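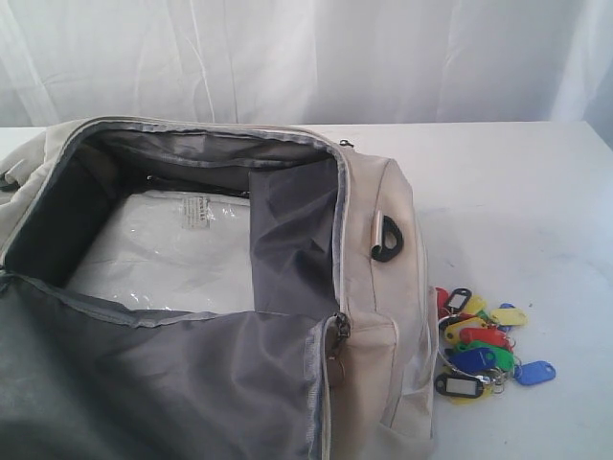
Figure 4. Main compartment open, with key tags beside the bag.

3. Packing and closing the bag

This section covers the Grenari fabric bag: opening the main compartment, loading it, labeling it and closing the zipper. Fitting the strap is covered in section 2. Read the caution on lint in 3.3 before you close the bag for the first time.

3.1 Opening and loading

1. Lay the bag on a clean, flat table with the zipper facing up. A plain white tabletop is best, as small parts are easy to see against it.
2. Pull the slider all the way along the track. The zipper curves along three sides of the opening, so turn the bag as you go.
3. Fold the top panel back until the opening stays wide without being held.
4. Smooth the dark grey lining down with the flat of your hand. If a piece of lining hangs over the opening, tuck it to the side.
5. Place flat items in first, against the bottom. Items in clear plastic wrapping can stay in it.
6. Put small items in the pocket behind the thin zipper at the back of the compartment. Close this pocket before you go on – it is hard to reach once the bag is full.
7. Add soft items last. Stop when the load is level with the inner seam.

Note: The lining is dark, and dark socks, cables and chargers are easily missed when you unpack. Run a hand along both side walls before you put the bag away.

Caution: Do not load more than 11 pounds. A heavier load pulls on the strap fittings even if the zipper closes.

3.2 Labeling with key tags

The plastic key tags are sold separately in packs of 24. Any color can be used for any purpose. If several people share the bags, agree on the colors first and write them on the card inside the back cover.

1. Write the name or contents on the paper insert with a ballpoint pen. Felt pen smears.
2. Slide the insert into the tag and press the cover shut.
3. Fasten the tag to the ring on the main zipper pull. Use one tag per bag.
4. Keep spare tags out of the main compartment. They work their way under the lining flap and are a nuisance to get out.

3.3 Closing the main zipper

1. Check that no lining or wrapping is lying across the track.
2. Bring the two edges of the opening together in front of the slider. The bag is soft and does not hold them in line by itself.
3. Take hold of the gold-colored ring at the end of the pull tab. Pull on the ring, not on the slider body.
4. Draw the slider along the straight part of the track in one even movement.
5. At each curve, stop, press the fabric flat behind the slider with your free hand, and continue.

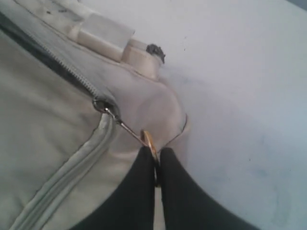

Figure 5. Holding the zipper pull by its ring.

If the slider sticks, back it up a short way and look for fabric caught in the teeth. Ease the fabric out sideways. Do not use pliers or force the pull tab, which is slender and can bend.

Caution: Lint gathers near the plastic strap fitting, where the strap joins the bag. Pick it off before closing so that it is not drawn into the zipper.

Marks on the pale outer fabric can be dabbed with a damp cloth and mild soap. Let the fabric dry fully with the zipper open. Do not machine wash.
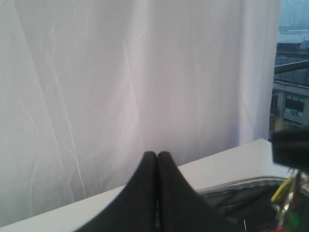
CHOOSING A WORK AREA

Work at a table with its back edge toward a window if you have one. Good light makes it easier to see the zipper teeth and the small pocket at the back of the bag. A thin white curtain drawn across the glass softens direct sun and cuts down glare on plastic wrapping.

Leave 60 cm of clear tabletop in front of you, more if you are packing several bags in a row. Wipe the surface first – the pale fabric picks up dust quickly.

Do not leave the bag on a sunny table between uses. The beige shell fades over time, and the lining can hold an odor if it is shut up warm. Store the bag empty, unzipped and out of the light.

For replacement zipper pulls and tag inserts, write to Dario Morelli at the Grenari parts desk and give the part number printed on your packing slip.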